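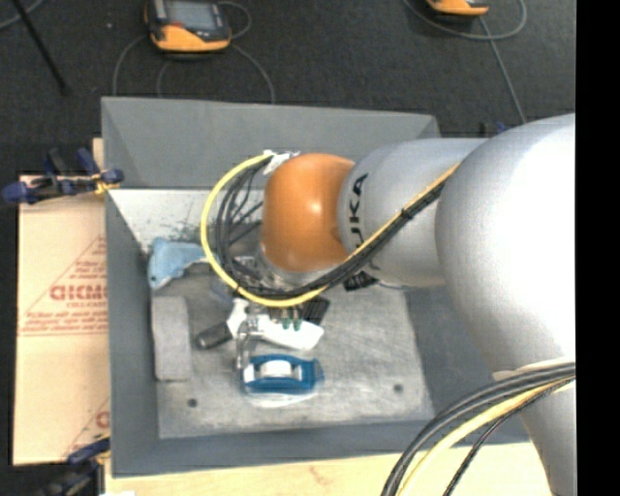
Photo: Trekeo

Forum > Buying and Budgeting > Mixed bin picking, is this quote daft or am I?

smallpartsdept
Jan 9, 2026

We run the returns and repack side of a warehouse outside Bandidmont and I've been told to put a number in next year's budget for a picking cell. Odds and ends out of a grey bin, one at a time, onto a belt. Nothing heavy. Stationery, hand tools, small plastic bits, whatever came back.

Trekeo have quoted. The picture is from their pack. Headline is 60k for a cell built round a used arm, with Verby doing the vision and a gripper from Tsolakis. Delivery 16 weeks from order. Then you turn to page two and the following are all "by customer":

guarding and floor fixings
bin presentation
air, if needed
spare gripper fingers
cable dressing "to suit application"
operator training past the first day

I've bought conveyors and a stretch wrapper and that's my lot, so I can't tell which of those are small change and which are the real bill. My gut says the headline is a come-on. Would like to be told I'm wrong.

rustybearing
You're not wrong. Take the headline, ignore it, and price page two.

Guarding is the big one. That's a proper industrial arm in the photo, you don't stand next to it with a mug of tea. Fencing, an interlocked gate, somebody competent to do the risk assessment and sign it. Get that quoted separately before you go any further and get it quoted by a firm that isn't selling you the robot.

millwright_ish
Look at the cables as well. There's a thick yellow one that goes right out in a loop round the wrist with a load of black ones inside it, and what looks to me like tape on the ends. Fine for a trial on a bench. I wouldn't want it on two shifts. "Cable dressing to suit application" means you're paying for the proper version.

Ask them what happens when that loop catches the side of the bin. Tall sides on that bin, too.

smallpartsdept
Thanks both. I'd skated straight over the cable line, thought it was a few ties.

pickrate_pete_no_relation
Bit harsh in here. Every demo rig I've worked on had tape on it somewhere and the finished jobs went out tidy. You can't judge an integrator off one picture, and a firm that sends you one with the mess left in is probably straighter than a firm that sends you a glossy render.

What I'd be asking about is the parts. There's half a dozen things in that bin with space between them. Is that what yours look like?

smallpartsdept
No. Ours come in heaped. Blister packs on top of cable ties on top of scissors. On a bad morning you can't see the bottom.

pickrate_pete_no_relation
Then that's your answer and it has nothing to do with tape. Sparse bin and heaped bin are two different machines as far as the vision is concerned. And clear plastic is its own problem again. The blue thing that looks like a tape dispenser would be a decent test, I think it's got a bit of clear stuff along the underside. Ask Verby, in writing, what they do with clear and shiny.

rustybearing
"In writing" is doing a lot of work there. I've had plenty in writing. What I want in the order is a rate, measured with my parts in my bins, and a chunk of the money held back until it's met.

smallpartsdept
What sort of chunk?

rustybearing
We held 40 per cent on the last one. They moaned and then they signed.

quietcompressor
Forty is optimistic for a small firm, you'll find a few walk away. That's useful information too, I suppose, but if there are only two integrators who'll drive out to you then you can't afford to be that choosy.

Different point. Why an arm that size? OP says nothing heavy. To my eye that's a lot of silver casting hanging over a bin to lift a thing with a handle on it. A bigger arm wants more floor and more fence, and a used one wants a service history. Is it a case of what Trekeo had in the shed?

millwright_ish
Could be reach. You have to get down inside the bin with the wrist clear of the sides, and long thin fingers like those only get you so far. But yes, ask. Also ask which controller it comes with and how old, and whether the handheld unit is included. I have seen a quote where it wasn't. The customer found out at installation.

smallpartsdept
Not on the quote. Neither in nor out. I'll ask.

On the size, their man said it was "future proof". I wrote that down and then put a question mark next to it.

quietcompressor
Good instinct. In my experience future proof means the present one doesn't fit.

tealeaf44
Going to be the awkward one. What does the job cost you now? I've read the thread twice and it isn't in there.

smallpartsdept
Two people most of the time, three in the run-up to Christmas. They don't only pick though. They also spot what's broken, what's been opened, what's somebody's old one put back in the new one's packet. I can't see the cell doing any of that and it isn't mentioned in the quote.

tealeaf44
So you'd keep one of them at least, and you'd want someone on shift who can clear a fault. You're saving one wage at best, less whatever the service contract is. I'd put that on one side of a sheet of paper and rustybearing's real total on the other before I asked Trekeo anything else at all.

pickrate_pete_no_relation
Fair, but the awkward part is that people don't stay in those jobs. If OP is recruiting every few months that's money too, and it never lands on the same budget line.

tealeaf44
Agreed, put it in. I've no objection to the robot. I object to a number going in a budget with nothing to compare it to.

smallpartsdept
Turnover is bad, I'll dig the figures out. We had an agency bill in September that I would rather not post.

Went back to Trekeo with the list this morning. Summary:

Guarding: they'll "support" us in choosing a supplier. No price.
Controller and handheld: included, will be added to the quote.
Cables: a proper dress pack is extra, price to follow.
Fingers: Tsolakis treat them as a wearing part. They suggest a box of eight to start with.
Heaped bins: "performance will vary with presentation".
Trial with our own parts: yes, but chargeable, and refunded if we order.

rustybearing
"Performance will vary with presentation" means you tip the heap out and spread it for the robot. Who's doing the spreading? One of your two people.

Do the trial though. That's the one sensible line in the reply. Take the worst bin you've got, don't tidy it, and stand there for a full hour. Don't let them show you ten good picks and take you for lunch.

millwright_ish
And take spares of anything bendy or see-through. Write down every time a person has to step in, however small. That's the figure you'll live with.

quietcompressor
I'd ask for a price on the same thing with a smaller new arm while you're at it. Costs you one email.

pickrate_pete_no_relation
Still think it could work out for the right mix. Could you pull out the boxed stuff and send only that through the cell? Half the job done reliably beats the lot done badly, and the vision side gets a lot easier.

smallpartsdept
Possibly. Boxed stuff is the quick part for us by hand though, so it saves least. Will have to look.

For now I'm putting in the cost of the trial and nothing else. The boss wanted a full figure, and with guarding and cables guessed in I was at almost double the headline, so he's gone off to think about it. I'll post the trial numbers if we get that far. If anyone has an idea what a second-hand fence goes for, I'm listening.

rustybearing
Second-hand panels are easy enough to find. Buy the gate switch new.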